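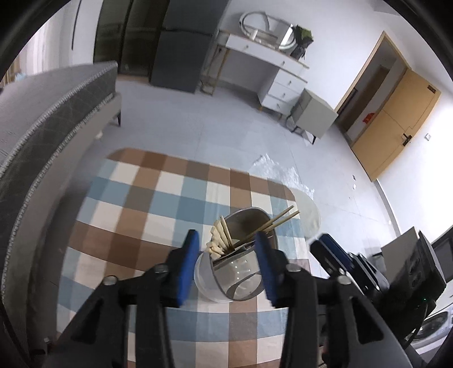

Ticket: chopstick sorting, left and right jaw widths don't match
Opened by: Charmaine Moodley
Assigned to: Fahad Rajput
Project: Totis
Status: open

Charmaine, 09:40
Uploaded 168 demonstrations of the chopstick and holder task. The checker rejected two with "width out of range". Both play back normally. I restarted the logger and recorded one more, same message.

Fahad, 10:15
The width reads below zero when the fingers close on something thin. Was zero set with the pads touching? Please redo it and try a single chopstick, held upright, tip over the holder.
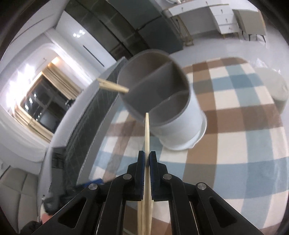 Charmaine, 11:05
Zero redone with the pads touching. Five chopstick demos recorded, all accepted. The two old ones still fail – can they be corrected or should I bin them?

Fahad, 11:20
Keep them. I can shift the width by the new offset and run the check again. Don't rename the folders.

Bongani Shezi, 13:30
Training needs 1000 before the Joubert run, so please don't hold up collection for this. Set zero at the start of each batch and put the value in the notes field.

Fahad, 14:10
One of the two now passes. The other has a gap in the timestamps as well, so I've marked it as excluded. Leaving this open until the next batch is in.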